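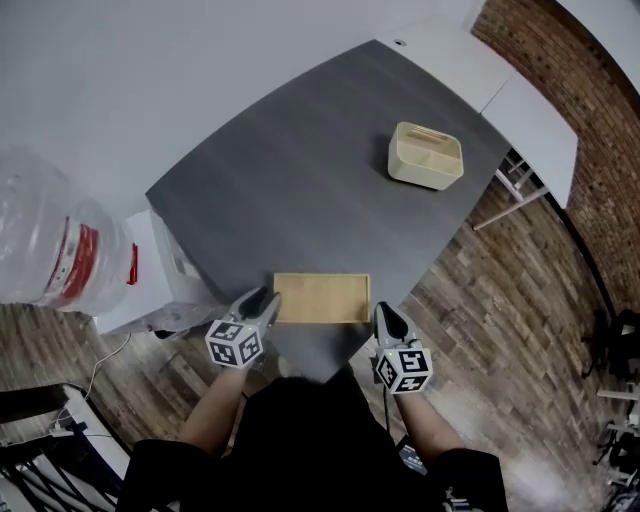
Work at the dark grey table in the kit room, with a tray at the front and the divided bin further back.

Print | E-mail

Grundlow Kit Room: progress report to the Adjei Fund
Wednesday, February 17, 2021
Prepared by Imogen Yeoman

Summary

The kit room is set up and in use. We have sent out 133 craft kits against the 400 in the grant agreement, and the remaining kits will go out by the end of May. Spending so far is £972, all of it on furniture, trays and packing materials. We are behind on labels and ahead on everything else.

The room

We moved into the ground floor room in Grundlow after the first site fell through. It needed less doing to it than we had allowed for. The floor is part smooth pale grey and part wooden plank and sweeps easily, which matters when people are handling beads and short lengths of thread. The red brick wall has been left as it was. Tia Kettle got a price for plastering it and we decided the money was better spent on stock.

There are two work surfaces. The dark grey table is used for filling and the white desk by the brick wall is used for paperwork and finished kits. We had planned to buy matching tables, but the white desk came with the room and is sound. Small pale items such as buttons and card shapes show up well on the dark top, and we have had fewer short kits since filling moved there. If we buy another table it will also be a dark one.

The small round hole in the white desk is handy for a lamp lead. Malcolm Crabtree has asked that nobody puts loose beads down near it.

Trays and bins

Each kit is laid out in a shallow tray before it is bagged. The trays are flat, with low edges, so the person filling can see every item at once and a second person can check it without picking anything up. We tried deeper boxes in the first week. Items got stacked on top of each other and two kits went out without needles.

Stock comes to the table in cream plastic bins with a divider inside. One side takes the larger pieces and the other takes the small ones. The bin stays at the back of the table and the tray stays at the front, close to whoever is working. Bradley Holroyd has written this up as a single sheet for new starters.

The bins came from Guder. They are easy to wipe down, but the divider does not reach high enough to stop small items going over if the bin is overfilled. We now fill to the halfway point.

Kits sent

The 133 kits went to households on the list agreed with you in the autumn. Simão Neves does the delivery round and keeps the record of what was left where. Two were returned because the family had moved, and both have been sent on to the next names on the list.

Comments have mostly been about the instructions. Several parents wanted larger print and a picture of the finished item. Tia is redoing the sheet and the new version will go into all kits from the next batch.

Problems

Labels from Flulteck were late and then arrived in the wrong size. We have been writing them by hand, which adds time to every batch. The replacements have been ordered at no extra cost.

Storage is tight. Things are kept on top of boxes at the side of the table, including a large water jug, and we would like the corners clear. A set of shelves is in the budget and has not been bought yet. Malcolm is measuring up for it.

Next steps

Shelves to be bought and fitted.
New instruction sheet to be printed.
Second tray checker to be trained so that filling can run on two days.
Remaining kits to be sent by the end of May.

We are not asking for any change to the budget. Receipts are with Bradley and can be sent on request.

Print | E-mail

This website uses cookies to remember your settings and count visits. By continuing to browse you agree to our use of cookies. Accept | Find out more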